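Subject: Re: [stusley-allergy] Trial places for the peanut desensitisation study

Hello all,

Several of you wrote after the September meeting asking what was said about the Vomanis study, so I have put down what I know. Please check anything important with the clinic before you act on it.

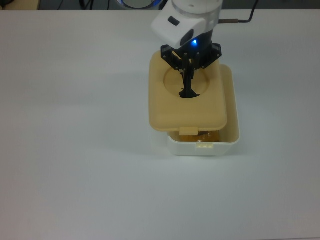 Reda Kettani

The study is open to adults only. They want 200 people across all the sites, and 17 of those places are at Stusley. You need a confirmed peanut allergy, by skin test or blood test, and a letter from your GP. If your last test was more than five years ago they will repeat it. Asthma doesn't rule you out so long as it is well controlled.

An earlier message to this list said:

> I rang Skusum and was told the trial was full. Is there a
> waiting list? Also my daughter is 15 and reacts to very
> small traces. Would she be taken on? We are a long way
> from Stusley, so I would rather know before we make the
> trip. And does anyone know how the doses are given? She
> can't stand tablets.

The Skusum trial is a separate one, for milk allergy, and it is full. I was given the same answer when I rang and it took me a while to work out that we were talking about different things. The number you want is the one for the Ashour clinic, and the desk is staffed until 4.30 pm. 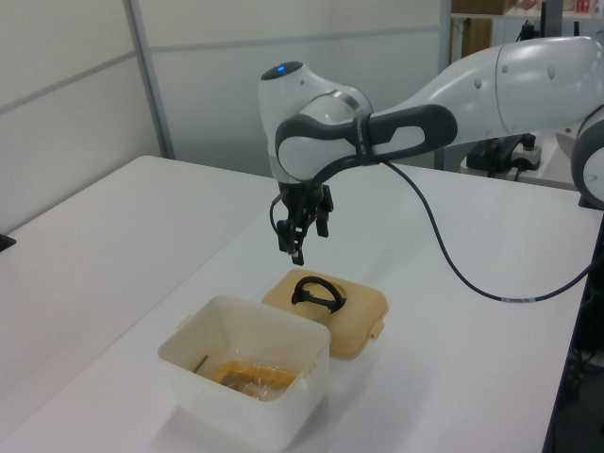

On the doses, it is a powder mixed into food, so no tablets. The first one is given at the clinic and you stay for the afternoon so they can watch for a reaction. After that you take it at home each day and go back for every increase. Keep the powder apart from everyone else's food and don't leave it out on the side. I would clear a surface for it, a plain white one like the tabletop in the picture just above if you have it, where spilt powder of another colour has a chance of being noticed. Wipe down afterwards with soapy water and wash the cloth.

As for your daughter, she is too young for this one, I'm sorry to say. The nurse told me a younger group is being discussed but there is no date for it. She can go on the contact list now, with a parent's signature.

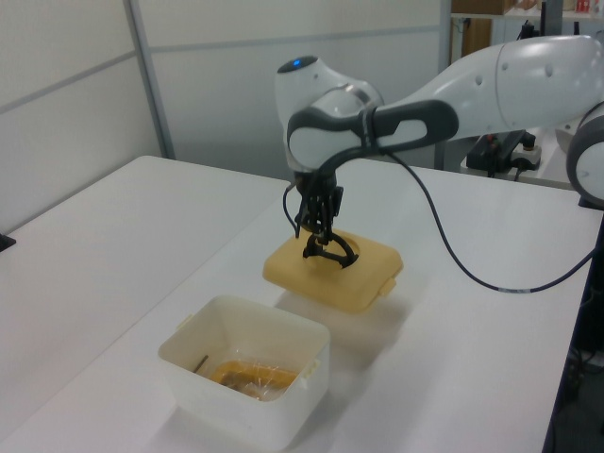
There is a waiting list for the adult places too. It goes by the date they receive your GP letter, so get that sent first and fill in the long form later. Travel is paid back if you keep the tickets. Parking isn't.

Carry your pens as usual throughout.
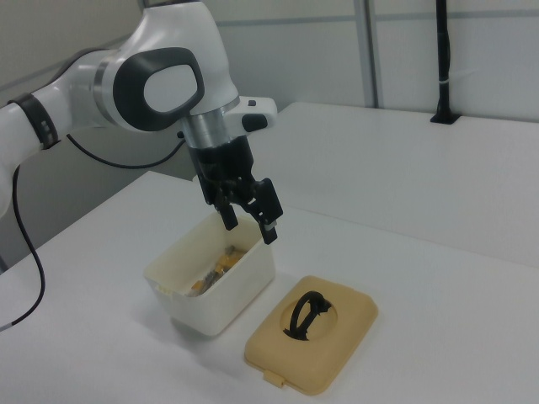
One more point on the pens. Two people told me theirs were out of date when they looked. The clinic won't start you without two in date, and our chemist took five days to get mine in.

Reda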